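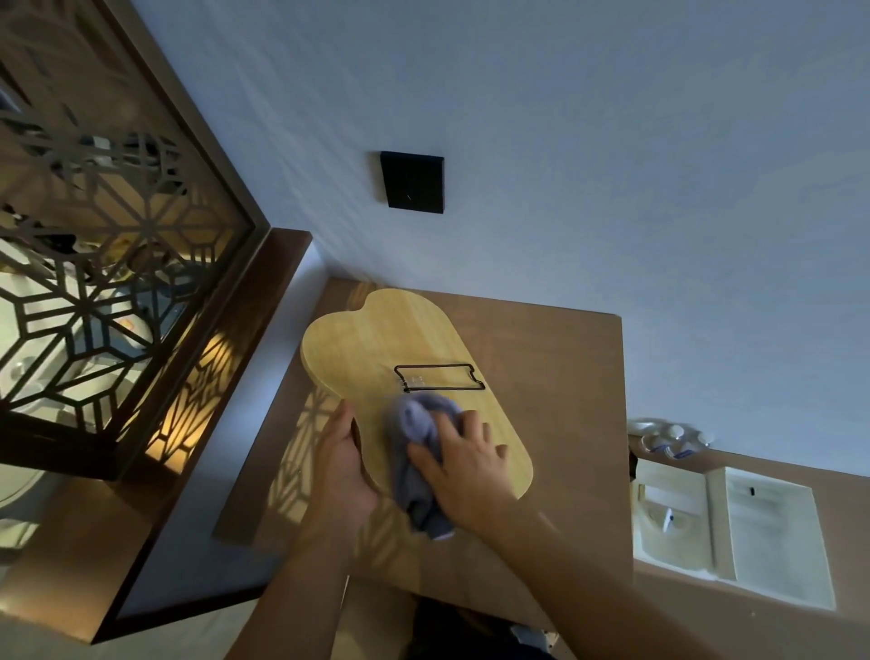 木制品日常清洁与养护 课程实践报告
组别:第2组 执笔:许晚 校外指导:Nicanor Barrientos
提交日期:2022年11月16日

一、选题

家里的木板、托盘、木柜,大家都会擦,但怎么擦其实没个准。有人拿湿抹布一抹了事,有人每个月上一遍油,还有人几年不管。我们组七月份开始想这个题目,原先打算做整套家具的翻新,时间不够,场地也没有,改成小件。老师同意了,条件是步骤要写得别人能照着做。

所以这份报告范围很窄:一块浅色木板,带一个黑色细铁丝架,表面清洁,擦拭手法。上油只写了计划和一小部分记录。

问卷也做了,线上发的,收回200份。问题设计得不好,第三题和第五题意思重复,后来只用了前面两题。其中80人说家里的木板“想起来才擦”。别的数据放附录,不在正文里展开了。

二、材料和准备

木板一块。异形的,一头宽一头窄,宽的那头是圆鼓鼓的轮廓,边缘都磨圆了。
棉布,裁成小块,洗过两遍再用,不然掉毛。
清水,中性清洁剂(稀释)。
养护油,Dandina的一小瓶,还有一瓶Plelar的木蜡,后者最后没开封。
细砂纸,备用。
记录本。

桌子靠墙,旁边是镂空花格的隔断。光从花格那边过来,桌面上有一片一片的影子,好看是好看,检查表面的时候比较烦,影子的边和水印的边容易看混。后面讨论里再说。

木板的材种我们没有确定。组里有两种意见,吵了一阵,最后报告里统一写“浅色木材”,不猜。

三、操作步骤

1 先看。手摸一遍,正面、侧边、凹进去的地方。有毛刺的位置记下来。
2 干布去浮灰。布不要摊得太平,攥一下,手指压在布上面,这样力道集中。
3 顺着木纹擦。这一条写了三遍还是有人横着来。
4 布蘸稀释的清洁剂,拧到不滴水。擦一遍,马上换清水布再擦一遍。
5 干布收尾,立起来晾,不要平放在桌上捂着。
6 全干以后再考虑上油。

一只手擦,另一只手一定要扶住板边。我们第一次练的时候没扶,板子在桌上打转,布一滑指甲就磕到铁丝架上了。扶的位置也要跟着换,擦右半边扶左边,擦到窄的那头就往上挪。
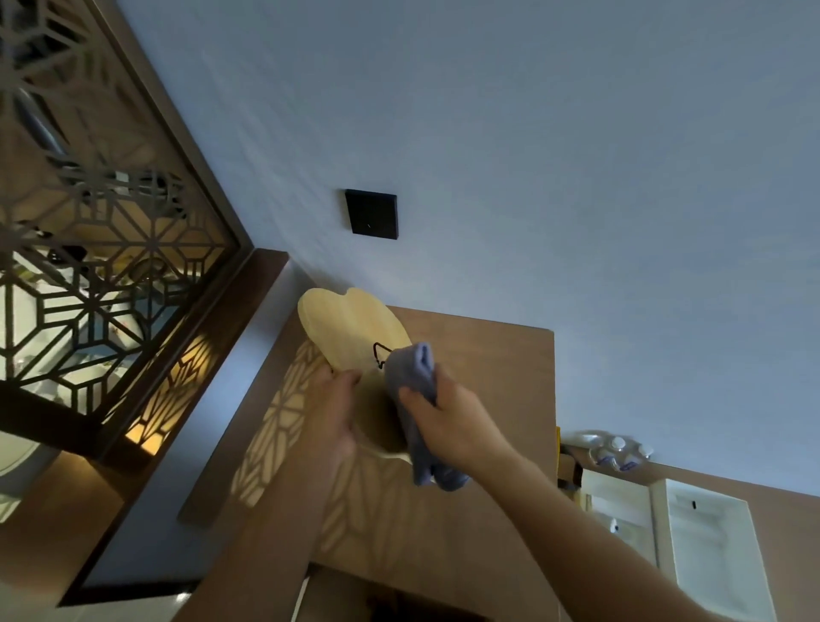

擦边缘的时候平放不太顺手,拿起来稍微斜着反而好使力,圆角的地方布要包过去,拇指顺着弧度走。宽头中间那个浅凹槽最容易漏,里面积灰,得把布折一个小角伸进去。背面别忘了。背面大家都忘,包括我。

铁丝架周围单独处理。铁丝贴着木头,布过不去,硬拽会在木面上拖出印子。办法是沿着铁丝外侧走一圈,再从里侧走一圈,最后用棉签补。架子本身用干布就行,水留在缝里怕生锈。

四、记录(摘)

第一次:清洁剂放多了,擦完发涩,又用清水布补了好几遍。板面纹路好像起毛,摸着糙。晾到第二天好一点。

第二次:用量减半。顺纹。手感明显滑一些,侧光下看没有水圈。窄头末端有一小块颜色偏深,不知道是原来就有还是我们弄的,第一次没拍照,没法比。这是教训,以后动手前必须先拍。

第三次:只干擦,不用水。浮灰能去掉,手印去不掉。结论是平时干擦够了,有油印再用湿的。

上油试了一小块,在背面角落。Dandina那瓶味道有点冲,开窗。布蘸一点点,打圈推开再顺纹收。等了一晚上,摸着不粘。因为只有一小块,没有推广到正面,报告里也不下判断。

五、讨论

关于布。我们对比了旧T恤和新棉布,旧T恤软,吸水也够,但缝线的地方要剪掉。新布要多洗。超细纤维布Samelska家的也借来用过,擦灰快,可是遇到毛刺就勾住,在这块板上不如棉布。只试了一块板,别的木头不一定。

关于力气。越用力不代表越干净。第一次练习大家都使劲,手酸,效果跟后来轻一点的差不多。现在的说法是“压住,慢走”,每一趟压住上一趟的半边,不跳着擦。

关于光。前面提到的影子问题。花格的图案落在桌面上,有时候也落到板上,这时候判断有没有水印很难。我们的土办法是把板转个方向再看,印子跟着板走的是水印,不动的是影子。Cheng的那盏小台灯借来打过侧光,比较清楚,不过线短,够不到桌子这头,凑合。

关于时间。一块板从头到尾不算长,长的是晾。排课的时候没考虑到,有一次没干透就收进柜子了,拿出来有点潮味。后来改成下课前只做到第5步,第6步下次再说。

铁丝架要不要拆下来擦,组里到交稿前都没统一。拆了干净,但怕装回去松。我在初稿里写的是“建议拆下”,

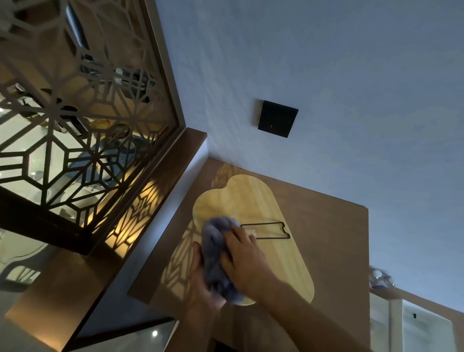

Nicanor Barrientos看完初稿以后回的是,能不拆就不拆,日常清洁犯不着动连接的地方,真要拆也得先弄清楚它是怎么固定的,别拿小刀去撬;另外第4步写得太省,“拧到不滴水”之后应该再加一句,先在背面试一下。

这条意见我们接受了,终稿里“建议拆下”删掉,改成沿内外两圈擦。背面试擦也补进附录的步骤卡了,正文没来得及改,以附录为准。

六、不足

样本只有一块板,说不了太多。
没有拍擦之前的照片。
问卷题目重复,前面讲过了。
湿度没测,想借仪器的,排队没排上。
上油部分基本等于没做。

七、分工

操作:全组轮流,每人至少一次完整流程。
问卷:许晚、邵一鸣。
记录和整理:许晚。
步骤卡排版:蒋禾。字体最后换过一次,打印出来偏小,看得清就先这样。

八、下一步

下学期如果还做,想换深色的木头试一下同样的步骤,水印在深色上应该更明显。再就是把上油补完,正反面都做,隔一个月看一次。那瓶Plelar木蜡还在柜子里,保质期要确认一下在用。

附录一 问卷原题
附录二 步骤卡(A5,正反面)
附录三 三次记录原稿扫描件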